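Talks > Home and Storage > Speaker notes
Print this page | E-mail this page

What an open shelf is good for (less than you've been told)
Speaker notes, Harriet Fitzsimmons

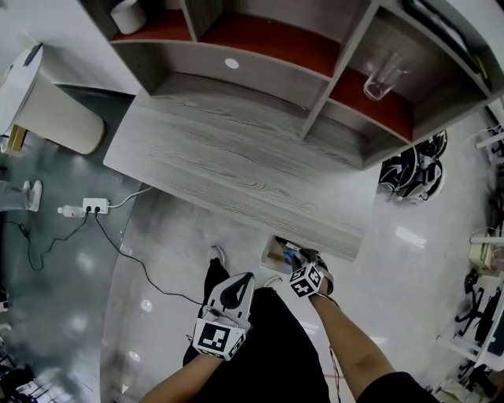 Start with the claim. Every storage talk I've sat through says open shelving keeps you tidy, as you can see what you own. Ask for hands: who has open shelves at home? Keep them up if the shelves are tidy. Wait for the laugh, move on.

My problem with the claim is where it comes from. The Plosov catalog says it. Judit Vida's handout says it, and she got it from the Plosov catalog. I asked her for a source and she very kindly sent me the catalog again.

The tumbler. One clear glass in a compartment, red back panel behind it. Looks great. Say so, I don't want to sound sour this early. Then ask what happens when the other five come out of the dishwasher. A compartment that suits one glass tells you very little about a family kitchen.

Color. Asmaa Zerouali will probably be in the room and she likes a strong back panel. Her argument is that you spot things faster against it. Could be. Clear glass on dark reddish-orange, fine. I'd want to see it with brown jars and a stack of bills before I paid extra. (Don't get into prices. Last time that ate the whole Q and A.)

Flat tops. Slow down here. A wide gray wood-grain top collects whatever is in your hand when you walk in. Small boxes end up at the near edge, and the near edge is where they get knocked off. Wundon sells a tray for this. I bought 2. They now hold more small boxes.

Floor. People plan the shelf and forget the power strip. Two plugs in it, cables running out across the floor, a little bottle parked next to it. No shelf system I know of fixes that. Sorin Sima says to screw the strip to the back of the unit. I'm not convinced, you still have to reach it.

Bin with a lid: yes. No objections. Keep it close to where you sort.

The Neltden survey, if someone raises it: 52 homes, all of them customers. Be polite.

Homework for the audience, 3 weeks. Leave one compartment empty and write down what lands in it. Margit Szénási tried this in January and her list was mostly mail and batteries.

Questions. Hand back the clicker, it belongs to the venue.

Print this page | E-mail this page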